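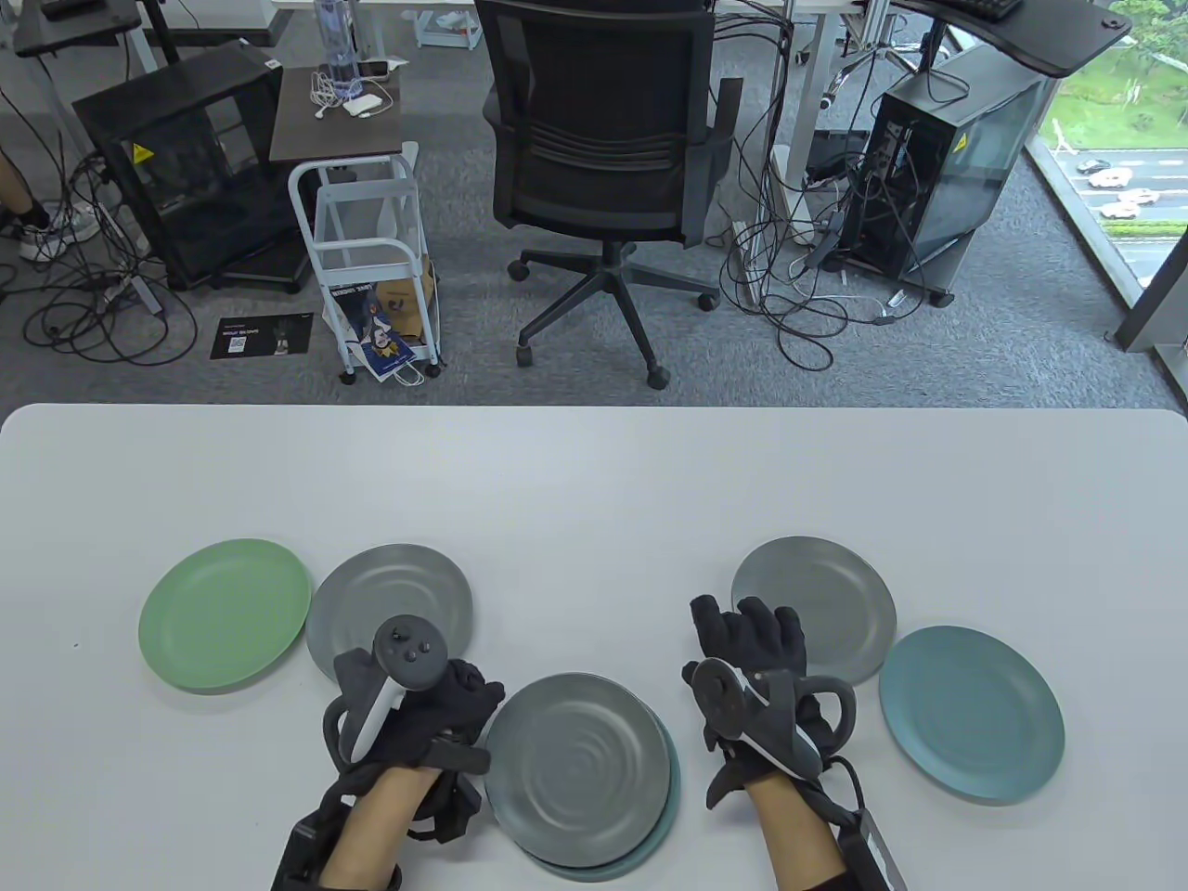
Page last changed 11/25/20

The Tranlow Team Trunk (item 2791)

I packed for my first church trip overseas in a pair of borrowed suitcases, and one of them came apart on a boat dock in front of the people who had come to meet us. School books everywhere, and half a village chasing them before the tide did! I've been fussy about luggage ever since, and when Szabolcs Farkas at Vass showed me the first Tranlow I pretty much talked his ear off until he changed the latches.

So this is the trunk I sell now, and the only one. It's made for church teams, school partnerships and anybody else who carries supplies to places where the last part of the road is a boat or the back of a pickup. It holds 100 liters. The lid has a rubber seal all the way round (you can replace it yourself, it just pulls out of the channel) and there are four latches, two on the front and one on each end. Each latch takes a small padlock. Padlocks aren't included, sorry, everybody has opinions about padlocks.

The handles are rope with a plastic sleeve. I know molded ones look smarter on a website, but when a molded handle snaps on an island you're stuck, and you can buy rope just about anywhere there are boats.

Weight limits

Please check with your airline before you fill it. A full trunk of books will be over the limit on nearly any small plane, and I have had that phone call more than once. Put clothes and bandages in one trunk and split the books between the others. Judit Bakos, who packs for our own congregation, tapes a list inside every lid and keeps a copy in her purse, and I've stolen that idea completely.

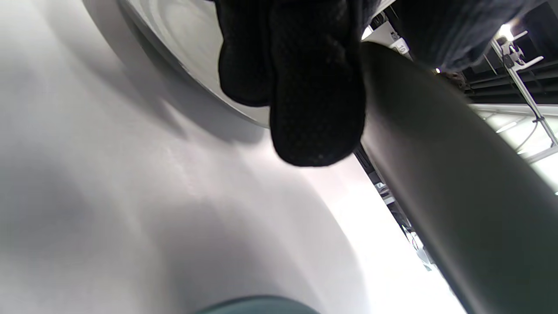
White rim with fine grooves, close up.

What comes with it

The trunk, one divider, a spare seal, a pair of luggage straps and a pocket on the inside of the lid for customs papers. The Codov straps are extra, and so is the Gadeck wheel base. I like the wheel base in airports and would leave it behind for anything with sand.

Can you leave the trunk there?

Yes, please do! Lots of teams bring home only one or two. With the divider out it makes a decent dry store for hymn books or clinic records. Ask your hosts first what they would like, though. Enikő Major's team assumed they were leaving theirs with the school, and the women's group had been hoping for them all along (they sorted it out, two each).

Ordering

I ship in the lower 48, from my own garage, which currently has 364 trunks in it and no room for a car. If you're ordering for a June trip, write to me early in the spring, as that's when every youth group in the country remembers it needs luggage. You have 30 days to send a trunk back if it hasn't traveled. Once it's been on a trip it's yours, dents and all, but I'll still mail you a seal or a latch if you need one.

For team orders and church invoices, email Margit Hegedűs, and put the name of your church in the subject line.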